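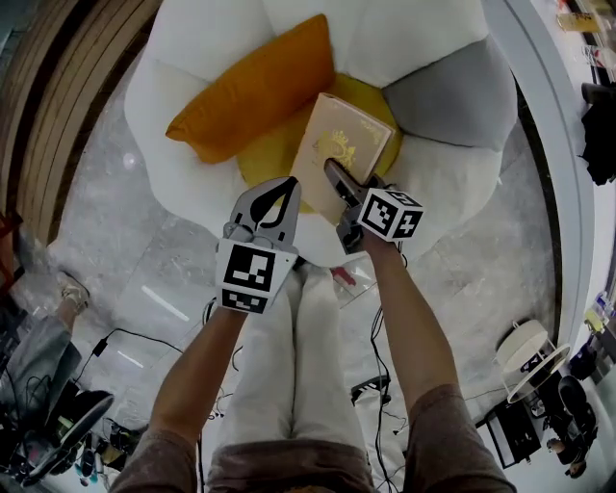
Fluladico Cloud Armchair

The Fluladico is a low, generously padded armchair intended for reading corners, lounges, waiting areas and quiet rooms. Its back and arms are formed by puffy white lobes set like petals around a round yellow seat cushion. The chair has no straight edges at the sides, and it may be approached and used from a slight angle as easily as from the front.

Rekurent supplies the Fluladico to libraries, schools, clinics and private customers. The design was drawn by Kristýna Michalík for the company's reading furniture range, which also includes the Dekker side table and the Rakell floor lamp. Each piece is sold separately.

Seat and support

The seat cushion is round and sits in the middle of the chair. It is filled in two layers, with a firm core and a softer upper layer, and holds its shape under daily use. A hardcover book, a tablet or a small tray may be set down on it when the chair is not occupied.

The lobes are filled individually. Those behind the sitter are firmer than those at the sides, so that the back is supported while the arms give way under the elbow. Customers furnishing a room for older visitors should note that the seat is low. The Fluladico High, with a raised base, is available on request and is recommended where visitors need to stand up without assistance.

Throw pillows

Two throw pillows are offered with the chair, one in mustard orange and one in light gray. They are the same size and may be placed on either side of the seat or stacked behind the lower back. Most adults will find one pillow sufficient for reading. Children usually require both.

Additional pillows may be ordered in the same colors. Other colors are not held in stock, but the workshop will cover pillows in a customer's own fabric, provided that the fabric is suitable for upholstery. Please send a sample before ordering.

Dimensions and delivery

Overall width: 84 cm
Overall height: 69 cm
Assembly: none required
Delivery: one carton, with pillows packed separately

The chair is compressed lightly for transport. After unpacking, it should be left in a dry room for 10 hours before use. The lobes may look uneven at first and should be shaped by hand, working from the back toward the arms. Cartons should be opened along the taped seam only. Damage caused by a knife is not covered by the guarantee.

Placement

The chair stands well on stone, tile, wood and short carpet. On smooth floors the felt pads supplied with the chair should be fitted to the base before it is moved. Power cords should be routed away from the front of the seat, where they are easily caught by the feet of a person sitting down.

White upholstery should be kept out of strong direct sunlight. Where this is not possible, turning the chair from time to time will help the color to age evenly. A clear space should also be left behind the back lobes – pressing them against a wall for long periods will flatten them.

Care and cleaning

The covers of the seat cushion and the throw pillows are removable and may be washed in cool water. They should be dried flat and replaced only when fully dry. The white cover of the chair itself is fixed. Marks should be treated promptly with a damp cloth and a little mild soap, then blotted with a dry towel. Bleach must not be used on any part of the chair.

Dust collects in the folds between the lobes. A vacuum cleaner with a soft brush is suitable for routine cleaning, and the folds should be checked for pens, bookmarks and coins beforehand.

In public rooms, a second seat cover is advised so that one may be in use while the other is washed. Replacement covers are available for as long as the chair remains in the range.

Guarantee

Rekurent guarantees the base and the seams of the Fluladico for 3 years from delivery. Normal softening of the filling is not regarded as a fault. A refilling service is available for the lobes and the seat cushion, and the chair may be returned to the workshop for this purpose. Collection is arranged by the company and charged by distance.

Orders and inquiries

Orders from institutions are handled by Gaspard Millet in the contracts office, who can also advise on quantities, fabric samples and fire safety papers. Private customers may order through any Rekurent showroom. Orders received before the end of November are delivered before the winter closing of the workshop – later orders are scheduled when work resumes.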